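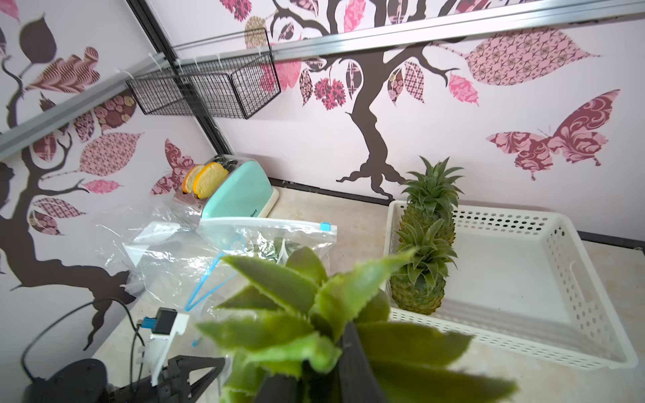

Pineapples: Storage and Basket FAQ

Last updated October 24, 2006

These are the questions we get most from Cellero fruit share members once the pineapples start going out. If yours isn't covered, call the store and ask for Farzana Pathirana. For billing questions, see the Accounts page.

How do the pineapples come?

Whole, with the crowns on. The bag is clear plastic with a zipper across the top. Please bring your own bag if you have one from an earlier pickup. We take used bags back at the front desk as long as the slider works.

Should I leave them in the bag?

No. Take them out when you get home. Plastic holds moisture against the skin, and the bottom of the fruit will go soft and may get mold. If you have to leave them in the bag for the drive, open the zipper all the way.

Hold the body with one hand and guide the crown out with the other. The leaf edges are sharp and catch on the plastic. Some members wear kitchen gloves for this.

What kind of basket works best?

A shallow one with holes or slots in the sides and a flat bottom. Plastic is fine and easy to wash. We sell a Resari basket at the store, but anything with open sides will do. Avoid deep bins, and don't line the basket with a towel or newspaper.

How many fit in one basket?

It depends on the fruit. Three small ones usually stand up together without leaning much. Large ones do better with two to a basket. They shouldn't be wedged in so tightly that you have to pull one out by its leaves.

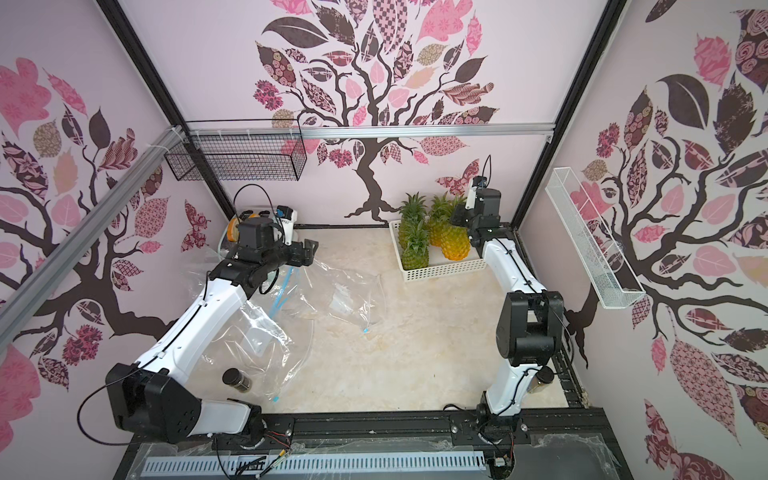 Three pineapples in a slotted basket, crowns up.

Do they need to stand up? I heard you should turn them over.

Standing up is fine. Turning a pineapple upside down on its crown is an old tip for spreading the sugar around. Nimal Hettiarachchi in produce has tried it several times and couldn't taste a difference. It also makes the fruit tip over.

Where in the kitchen should the basket go?

On a table or counter, out of the sun, with the room at 70 degrees or a little under. Against a wall is fine if air can get through the sides. Leave a gap between the basket and a toaster or anything else that heats up.

Mine are different colors. Is one of them bad?

Probably not. Skin color varies a lot, even within one delivery. You may get one that is mostly green next to one that is golden. A green one can be ready to eat. Check the smell at the base and press the side with your thumb. It should give slightly. A sour or vinegar smell means it is past its best, whatever color it is.

Will a green one get sweeter if I wait?

No. The skin may turn more yellow and the flesh may get softer and juicier, but a pineapple does not gain sugar after picking. If it smells good, cut it.

How long do they keep?

Whole, on the table, plan on two or three days. After that move them to the refrigerator, where they should last a few days more. Whole pineapples don't like to be much colder than 45 degrees for long, so use the warmest shelf. Once cut, they need to be kept cold in a covered container like any other cut fruit.

Can I cut the crown off to save space?

Only when you are ready to eat the fruit. Cutting it opens the top and the fruit dries out and spoils from there. If the basket won't fit on your refrigerator shelf, lay the pineapples on their sides and turn them once a day.

Can I plant the crown?

Yes. Twist it off, strip the lower leaves, let the end dry for a few days, and set it in potting soil. Expect to wait 2 years or longer for fruit indoors. Anjana Debnath has a sheet on this at the Bhattacharjee Street store. Ask for handout 381.

How do I clean the basket?

Dish soap and warm water. Use an old toothbrush on the holes, where juice and bits of leaf collect. Dry it before you put fruit back in. The Resari basket can go on the top rack of a dishwasher. We don't know about other makes.

Can I reuse the zipper bag for something else?

It is fine for carrying vegetables, or for the crowns and peels on the way to the compost. Don't use it in the freezer.

One of mine was bruised. Can I exchange it?

Yes, if you bring it back whole within three days of pickup. Jahangir Sikder handles exchanges at the main store and Sandamali Debnath handles them at the Tranico pickup point. We can't exchange fruit that has been cut, except when the inside is brown. In that case bring both halves.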